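제품 > 작업대용 자동화 > Bikari 탁상형 서보 암
Bikari 탁상형 서보 암 / 형상 맞춤 작업 구성

개요

Bikari는 Clolell이 소형 부품의 선별 및 삽입 작업에 공급하는 탁상형 서보 암이다. 기존 작업대의 상판을 그대로 사용하며, 작업자가 손으로 부품을 집어 방향을 맞추고 지정된 자리에 넣던 공정 가운데 반복 빈도가 높은 구간을 맡는다. 본 페이지는 형상 보드를 이용한 맞춤 작업 구성의 사양과 설치 조건, 도입 사업장에서 확인된 업무 변화를 안내한다.

형상 맞춤 작업 구성은 본 공정에 투입하기 전의 교시와 점검에 사용한다. 보드에는 모양이 서로 다른 구멍이 뚫려 있고, 암은 블록을 잡아 보드 위로 옮긴 뒤 해당하는 구멍에 맞추는 동작을 수행한다. 담당자는 이 과정에서 파지 위치, 접근 각도, 하강 속도를 조정하고 그 값을 작업 기록에 남긴다. 실제 부품을 사용하지 않으므로 교시 중에 제품이 손상되거나 재고 수량이 어긋날 염려가 없다.
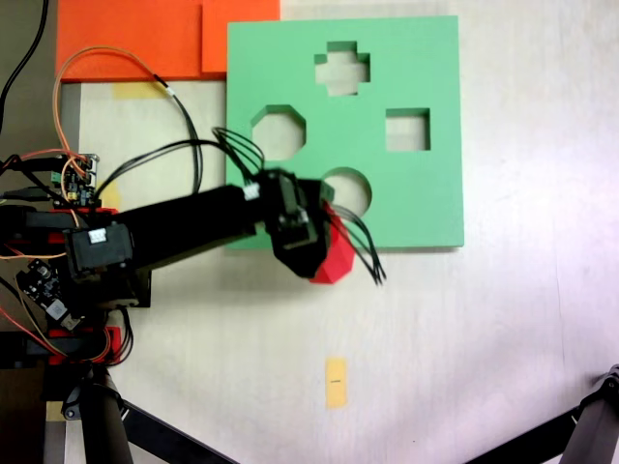 형상 맞춤 작업 중인 Bikari 암. 그리퍼가 붉은색 다면체 블록을 잡고 있다.

주요 사양

형식: 탁상형 다관절 서보 암
최대 도달 거리: 635mm
가반 하중: 300g(그리퍼 제외)
구동: 관절별 서보 모터
말단 장치: 2지 그리퍼
설치 면: 수평 작업대 상판
교시 방식: 직접 교시 및 단말 입력
작업 기록: 단말 저장, 파일 내보내기 가능

가반 하중은 암을 최대로 뻗은 상태를 기준으로 한다. 블록이나 부품의 무게가 기준 이내라 하더라도 무게 중심이 파지면에서 크게 벗어나는 경우에는 사전 시험을 거쳐야 한다. 표면이 미끄럽거나 쉽게 눌리는 재질은 그리퍼 패드의 교체가 필요할 수 있으며, 패드 종류는 견적 단계에서 협의한다.

설치 조건

작업대는 흔들림이 없어야 하고, 상판은 암의 도달 범위 안에서 단차가 없어야 한다. 작업대 위에 조명이나 거치대를 함께 두는 경우에는 다리와 암의 이동 경로가 겹치지 않도록 배치한다. 보드의 기준 위치는 상판에 표시해 두고, 교대 시마다 보드가 그 위치에 놓여 있는지 확인한다.

배선은 암의 전체 동작 범위를 한 차례 저속으로 운전하면서 점검한다. 케이블이 당겨지거나 그리퍼 앞으로 내려오는 자세가 발견되면 운전을 중지하고 여유 길이를 다시 잡는다. 커넥터의 체결 상태는 일일 점검 항목에 포함되어 있다. 전원을 차단하지 않은 상태에서 커넥터를 분리하는 행위는 금지한다.

비상 정지 스위치는 작업자가 앉은 자세에서 손이 닿는 위치에 설치한다. 위치는 사업장의 안전 담당자가 현장에서 결정하며, 결정된 위치는 설치 확인서에 기재한다.

작업 절차

1. 담당자는 작업대 위의 불필요한 물품을 치우고 보드를 기준 위치에 놓는다.
2. 단말에서 작업명을 선택하고 직전 교대의 기록을 확인한다.
3. 저속 모드로 한 회를 운전하여 블록의 파지와 이동을 관찰한다.
4. 블록이 구멍의 가장자리에 닿는 경우에는 운전을 멈추고 접근 위치를 수정한다.
5. 수정한 값은 담당자 이름과 함께 저장한다. 구두로만 전달하지 않는다.
6. 통상 속도로 전환한 뒤에도 처음 몇 회는 자리를 지키며 확인한다.

구멍의 모양에 따라 요구되는 정밀도는 다르다. 원형 구멍은 회전 방향의 영향이 적은 반면, 십자형 구멍은 작은 각도 차이에도 삽입이 되지 않는다. 신규 담당자의 교육은 원형에서 시작하여 사각형, 팔각형, 십자형의 순서로 진행할 것을 권장한다. 다만 블록의 면이 많을수록 그리퍼가 잡는 면에 따라 자세가 달라지므로, 파지 단계의 연습은 모양별로 따로 실시한다.

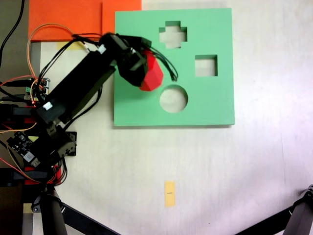

보드 위쪽에 위치한 그리퍼와 블록. 보드의 십자형, 사각형, 원형 구멍이 보인다.

도입 사업장의 업무 변화: Sollidstead 조립동

Sollidstead 조립동은 소형 부품의 분류와 삽입을 수작업으로 처리해 왔다. 해당 공정에는 교대마다 네 명이 배치되었고, 한 사람이 같은 동작을 오전 내내 이어 가는 날이 많았다. 손목과 어깨의 피로를 호소하는 의견은 정기 면담에서 여러 해에 걸쳐 제기되었으며, 사업장은 이를 계기로 Bikari의 시험 운용을 시작하였다.

시험 운용은 9월에 시작되었다. 초기에는 형상 보드만을 사용하였고, 담당자 전원이 교시와 점검을 한 차례 이상 직접 수행한 다음 부품 공정으로 넘어갔다. 전환 이전까지 기록된 연습 운전은 약 200회이다. 이 기록에는 삽입에 실패한 운전도 모두 포함되어 있으며, 실패 원인은 파지 각도의 어긋남과 보드 위치의 이탈로 구분하여 관리하고 있다.

공정 배치 인원은 줄이지 않았다. 사업장과 근로자 대표는 시험 운용에 앞서 이 점을 문서로 합의하였다. 종전의 반복 삽입 업무를 맡던 인원은 현재 교시, 점검, 불량 판정, 부품 공급을 돌아가며 담당한다. 한 사람이 같은 자리에 머무는 시간은 반나절을 넘지 않도록 편성한다.

조립동 공정 책임자 Finbarr McGrath는 도입 결과를 다음과 같이 평가하였다.

“업무의 양이 줄었다기보다 종류가 달라졌다고 보는 것이 맞습니다. 예전에는 손이 빠른 사람이 기준이었습니다. 지금은 암이 왜 멈추었는지 설명할 수 있는 사람을 찾게 됩니다. 오래 근무한 직원들이 그 설명을 가장 잘합니다. 부품이 어느 쪽으로 걸리는지 손으로 익혀 둔 분들입니다.”

모든 변화가 순조로웠던 것은 아니다. 기록 작성이 새로운 부담이라는 의견이 있었고, 교대 직전에 발생한 정지를 어느 조가 처리할 것인지에 대해서도 한동안 기준이 없었다. 사업장은 기록 항목을 줄여 서식을 개정하였으며, 정지 발생 시각을 기준으로 해당 조가 원인을 기재하고 다음 조가 복구를 이어받도록 정하였다. 암의 운전음과 작업 속도에 적응하는 데 걸리는 시간에는 개인차가 있었다. 희망하는 직원에게는 저속 운전 기간을 연장하였다.

작업 속도에 관한 수치는 본 페이지에 게재하지 않는다. 부품의 형상과 공급 방식에 따라 차이가 크며, 한 사업장의 값을 다른 사업장에 적용하기 어렵다. 도입을 검토하는 사업장에는 해당 부품을 사용한 사전 시험 결과를 개별적으로 제공한다.

역할 구분

교시 담당: 작업 위치와 속도의 설정, 변경 값의 저장, 변경 사유의 기재
점검 담당: 커넥터 및 케이블 확인, 그리퍼 패드의 마모 확인, 비상 정지 시험
판정 담당: 삽입 상태의 육안 검사, 보류품의 분리, 재작업 지시
공급 담당: 부품 보충, 빈 용기의 회수, 다음 교대를 위한 수량 인계

역할은 자격이 확인된 인원 사이에서 순환한다. 비상 정지 시험은 점검 담당이 수행하되, 다른 한 사람이 입회하여야 한다. 자격 확인은 사업장이 주관하며 Clolell은 교육 자료와 평가 양식을 제공한다.

교육

설치 시 제공되는 기본 교육은 현장의 작업대에서 실시한다. 교육 대상은 실제로 암을 사용할 인원으로 하며, 관리자만 참석하는 교육은 진행하지 않는다. 형상 보드와 블록은 교육 이후에도 사업장에 남겨 두어 신규 인원의 연습과 정비 후 확인 운전에 사용할 수 있다.

Clolell의 교육 협력 기관인 Ó Flaithearta는 교시 담당자를 위한 심화 과정을 운영한다. 심화 과정에서는 파지면의 선택, 접촉 시의 정지 조건, 기록의 해석을 다룬다. 수강 신청은 사업장 단위로 접수하며, 교대 근무자의 일정에 맞추어 오전반과 오후반을 나누어 편성할 수 있다.

유지 관리

매일: 커넥터 체결, 케이블의 눌림과 꺾임, 보드의 기준 위치
매주: 체결 나사, 그리퍼 패드, 단말 기록의 백업
분기별: 관절별 서보의 유격 측정, 기준 자세 재설정

서보를 교체한 뒤에는 기준 자세를 다시 설정하고 형상 보드로 확인 운전을 실시한다. 확인 운전 없이 부품 공정을 재개해서는 안 된다. 교체용 서보와 패드는 Clolell 부품 창구에서 주문할 수 있으며, 주문 시 암의 일련번호를 기재하여야 한다.

적용이 제한되는 작업

날카로운 모서리가 노출된 부품, 액체가 담긴 용기, 가열된 부품에는 사용할 수 없다. 사람의 손과 암이 동일한 구멍 또는 용기에 번갈아 접근하는 작업은 별도의 위험성 평가를 거친 경우에 한하여 허용한다. 옥외와 분진이 많은 장소에는 설치하지 않는다.

공급 구성

Bikari 암 본체
그리퍼 및 교체용 패드
형상 보드와 블록
제어 단말
비상 정지 스위치
설치 확인서, 일일 점검표, 작업 기록 서식

작업대와 거치대는 공급 구성에 포함되지 않는다.

도입 문의

견적을 요청하는 사업장은 대상 부품의 치수와 무게, 현재의 작업 순서, 교대별 배치 인원을 함께 제출하여야 한다. 도입 이후의 인원 운용 계획이 마련되어 있는 경우 이를 첨부한다. 계획이 없는 사업장에는 Sollidstead 조립동의 역할 순환표를 참고 자료로 제공한다.

관련 자료
Bikari 설치 안내서
일일 점검표 서식
교시 담당자 심화 과정 안내(Ó Flaithearta)
그리퍼 패드 선택표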